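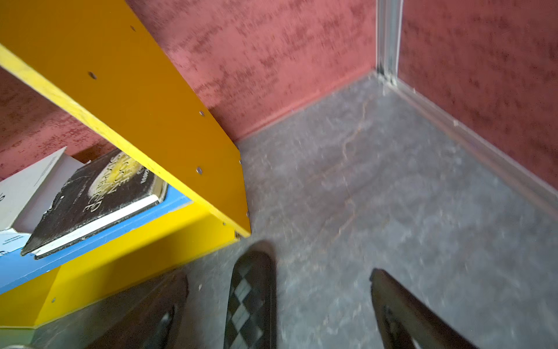

Das gelbe Regal, unteres Ende

Samstag, kurz vor elf am Abend

Ich müsste längst im Bett sein, aber ich bin so aufgekratzt, dass ich lieber noch schreibe. Heute haben wir zum ersten Mal das ganze Stück durchgesungen. Das ganze! Von der ersten leeren Quinte bis zu diesem verrückten Schluss, bei dem die Bässe liegen bleiben und alle anderen nach und nach verschwinden. Mir klingeln die Ohren, und in meinem Kopf läuft seit Stunden der zweite Satz, immer nur die Stelle mit "und das Wasser, und das Wasser", wo der Alt so drängelt.

Von vorn. Probentag war von zehn bis sechs, und ich war natürlich zu früh da, weil ich die Straßenbahn genommen habe, die sonst immer ausfällt und ausgerechnet heute fuhr. Akinyi saß schon am Klavier und spielte sich warm, irgendwas Langsames mit viel linker Hand. Ich habe mich hinten auf die Heizung gesetzt und einfach zugehört. Als sie mich bemerkte, hat sie sofort in unsere Einsingübung gewechselt, diese fiese mit den Halbtönen, und mich mit dem Kinn aufgefordert. Also habe ich allein im leeren Saal "nu-no-na" gesungen, und es klang in dem Raum gar nicht übel! Oben wird es bei mir immer noch eng, ab dem f ziehe ich die Schultern hoch. Carmela hat mir letzte Woche gesagt, ich soll mir vorstellen, ich stelle einen Koffer ab, bevor der hohe Ton kommt. Klingt albern, hilft aber. Koffer ab, Ton kommt.

Carmela hat überhaupt einen unglaublichen Tag gehabt. Ich weiß nicht, woher sie diese Geduld nimmt. Den Anfang haben wir vielleicht eine Dreiviertelstunde lang geprobt, nur den Anfang, acht Takte, auf einem einzigen Vokal, und sie hat immer wieder abgewinkt und gesagt: "Ihr wartet noch. Ihr wartet auf die anderen. Nicht warten." Ich habe das erst nicht verstanden. Wir sollen doch zusammen einsetzen, also warte ich auf den Einsatz. Dann hat sie die Hände hinter den Rücken genommen und gar nicht mehr dirigiert. Wir mussten einfach zusammen einatmen und los. Beim ersten Mal ein Trümmerhaufen, beim zweiten Mal haben alle gelacht, und beim dritten Mal war der Akkord plötzlich da. 33 Leute, und es gab keinen Anfang, der Klang war einfach im Raum. Ich hatte Gänsehaut bis in die Kniekehlen. Duygu neben mir hat mich in den Arm gekniffen, richtig fest, ich habe jetzt einen blauen Fleck und bin ein bisschen stolz darauf.

Danach der zweite Satz, und da muss ich mir ein paar Sachen notieren, sonst ist das bis Dienstag alles weg:

Takt 41 nicht atmen, erst nach "Ufer".
Die Triolen leichter, Carmela sagt "wie Kies".
Beim Übergang in den Sechsachtel nach vorne schauen und nicht ins Blatt!!
Das "ch" in "durch" später, alle sind damit zu früh, ich auch.
Alt 2 geht am Schluss mit den Tenören, nicht mit uns. Drauf hören, sonst rutsche ich mit ab.

Die Sache mit dem Kies fand ich großartig. Sie hat das so vorgemacht, mit den Fingerspitzen auf dem Notenpult, und sofort klang es anders. Warum funktioniert das? Wenn mir jemand sagt, sing die Triolen kürzer und mit weniger Druck auf der zweiten und dritten Note, dann bin ich so beschäftigt mit dem Befolgen, dass gar nichts mehr klingt. Wenn mir jemand Kies sagt, kann ich es. Ich würde so gern mal einen Tag lang in Carmelas Kopf sitzen und nachsehen, was da noch alles liegt.

Mittagspause im Hof. Duygu hatte Linsensuppe in einer riesigen Thermoskanne dabei und hat an alle ausgeschenkt, die einen Becher hatten (ich hatte keinen und habe aus dem Deckel meiner Brotdose getrunken, ging auch). Hemant hat erzählt, dass er früher in einem Knabenchor war und dort zwei Jahre lang dachte, er sei Alt, bis sich herausstellte, dass er einfach immer beim Nachbarn mitgesungen hat. Er singt jetzt Bass, und was für einen! Wenn er hinter mir steht, spüre ich das tiefe D im Brustbein. Er wohnt erst seit dem Winter hier und war vorher bei einem Vokalensemble, das Rovau hieß, sie haben fast nur neue Sachen gemacht. Ich will mir unbedingt die Aufnahmen anhören, er will mir etwas davon schicken.

Nach der Pause das berühmte Loch. Zwischen zwei und drei war ich so müde, dass ich beim Sitzen schief wurde. Die Tenöre sind einen Halbton gesunken, Akinyi hat am Ende des Satzes ganz trocken den richtigen Akkord daruntergespielt, und alle haben gestöhnt. Carmela hat uns daraufhin durch den Saal laufen lassen, kreuz und quer, beim Singen, und man durfte nie neben jemandem aus der eigenen Stimme stehen bleiben. Erst war mir das furchtbar peinlich. Ich hänge ja doch sehr an Duygu, die so sicher ist, dass ich mich einfach dranhängen kann wie ein Anhänger. Und dann stand ich auf einmal zwischen Laurier und einem Sopran, deren Namen ich mir immer noch nicht merken kann, und musste meine Stimme allein halten. Und es ging! Bis auf die eine Stelle im Sechsachtel, da bin ich rausgeflogen und habe vier Takte lang nur den Mund bewegt. Aber ich bin auch wieder reingekommen, und das habe ich früher nie geschafft. Früher war draußen draußen.

Laurier hat übrigens das Solo im dritten Satz bekommen. Er hat es heute zum ersten Mal vor allen gesungen, und man konnte sehen, wie das Blatt in seiner Hand zitterte, aber die Stimme war vollkommen ruhig. So hell und so schlicht, gar nicht opernhaft. Er hat diesen winzigen französischen Einschlag auf den Vokalen, und ich hoffe inständig, dass Carmela ihm den nicht abgewöhnt. Als er fertig war, war es still, und dann haben die Bässe mit den Füßen getrampelt.

Und dann eben der Durchlauf. Halb fünf, Fenster zu, Handys weg, einmal alles ohne Unterbrechung. Ich habe Fehler gemacht, klar. Bei "Ufer" habe ich trotz Notiz davor geatmet, und einmal habe ich zwei Seiten auf einmal umgeblättert und musste mich bei Duygu einhängen. Aber man hört zum ersten Mal, wie das gebaut ist! Der erste Satz kommt im vierten zurück, aber rückwärts, die Quinte löst sich auf, statt sich aufzubauen, und ich singe das seit Wochen und habe es nie gemerkt, weil wir immer nur Schnipsel geübt haben. Ich saß danach da wie nach einem sehr guten Film, wenn das Licht schon angeht und man noch nicht aufstehen will.

Das Konzert ist im Juni, in der alten Halle in Clesard, und Carmela sagt, der Nachhall dort sei lang und wir müssten alle Konsonanten neu lernen. Von mir aus! Ich lerne alles neu. Mama will kommen und hat schon gefragt, ob man dabei klatschen darf zwischen den Teilen. Ich habe ihr gesagt, sie soll schauen, was die anderen machen.

Zu Hause gleich noch mal die Noten auf dem Küchentisch ausgebreitet und mit dem Bleistift alles eingetragen. Mein Blatt sieht aus wie ein Schlachtfeld, Pfeile, Brillen, Ausrufezeichen, und an einer Stelle steht in meiner Schrift "Gurke?" und ich habe keine Ahnung mehr, was das bedeuten sollte. Danach Brot mit Käse im Stehen, zwei Tassen Salbeitee, und noch eine Stunde lang alte Choraufnahmen gehört, bis sieben Stücke in der Liste für Duygu standen. Sie wird sie alle schon kennen.

Was ich noch festhalten will, weil ich mich ja kenne und es im November wieder vergessen habe: Ich wollte vor einem Jahr gar nicht hingehen. Ich habe damals vor der Tür gestanden und gehört, wie die da drin gesungen haben, und gedacht, die können das alle, was soll ich da. Ich bin zweimal um den Block gelaufen. Beim zweiten Mal kam Akinyi mit dem Fahrrad und hat gefragt, ob ich ihr die Tür aufhalten kann, und dann war ich halt drin.

Morgen ausschlafen. Dann die Triolen, langsam, mit Metronom. Und Hemant wegen der Aufnahmen schreiben. Und Duygu ihren Schal zurückgeben, der ist irgendwie in meiner Tasche gelandet.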